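## Week 4 - Buying a gripper: the Dallton teaching kit

Reading for this session: chapter 2 of the course pack, plus the kit sheet (item 659 in the lab library).

I've been looking forward to this one! So far we've treated the hand as a box at the end of the arm. Now we get to ask what a lab is paying for when it orders one. The Dallton kit comes as a bench plan, a set of kitchen tasks and a scoring sheet, and you bring your own arm and gripper. I like it a lot, mostly for the tasks - they look easy on paper and they aren't.

Cups are the best place to start. A plastic cup gives a little when you squeeze it, so grip force matters straight away, and a tapered one wants to slide if the fingers close at the wrong height. 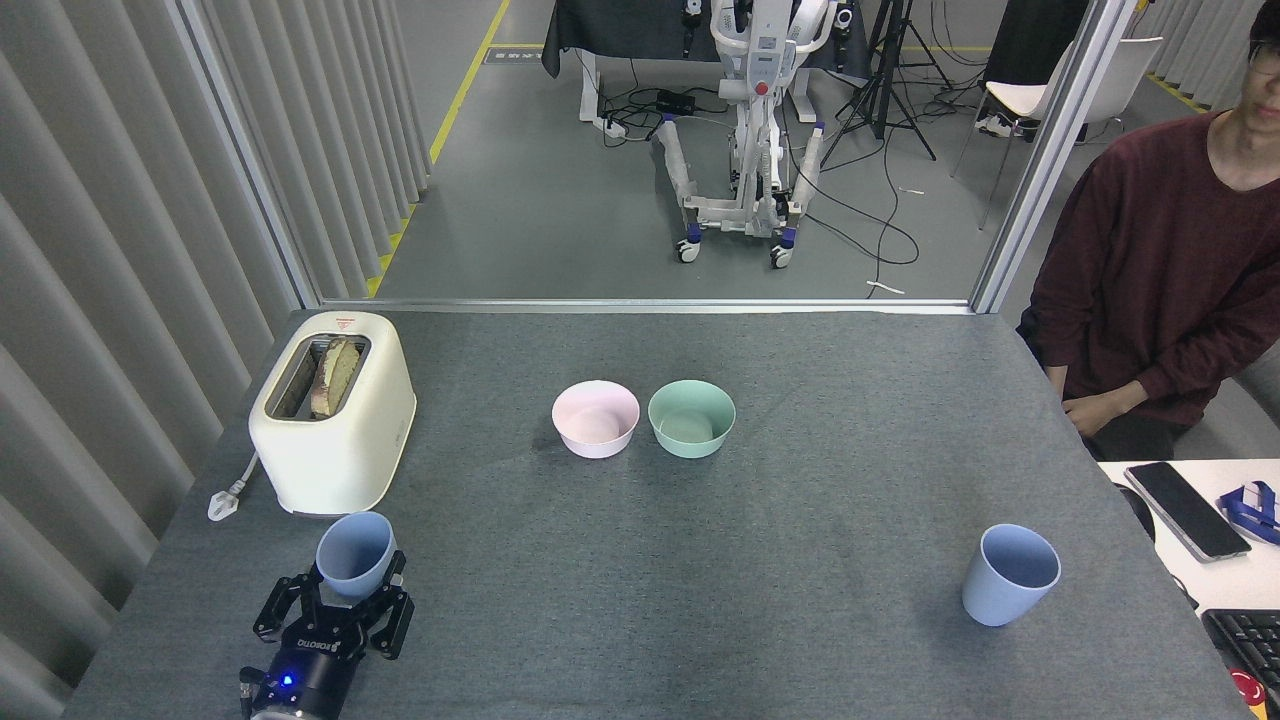
*Photo: Benedetta Caruso / Plumholm Lab*

Look at the two-finger Robotiq gripper on the light blue cup, with the toaster right behind it. The second cup, over on the right, has open table around it and would be a much kinder first pick. Clutter like this is where cheap and expensive hands start to differ, and the kit's scoring sheet picks that up really well (Guido Mazza's notes on finger clearance are worth a read here).

What I'd mark the kit down for:

- the sheet has no line for a slow but clean grasp
- bowls and cups share one force setting
- setup notes assume you already know your wrist offsets

**For next time:** in groups of 3, write one page on whether you'd order the kit for a first-year lab. Pick one task and say what it would teach. Send drafts to Samuele Martinelli by 4 p.m. the day before class.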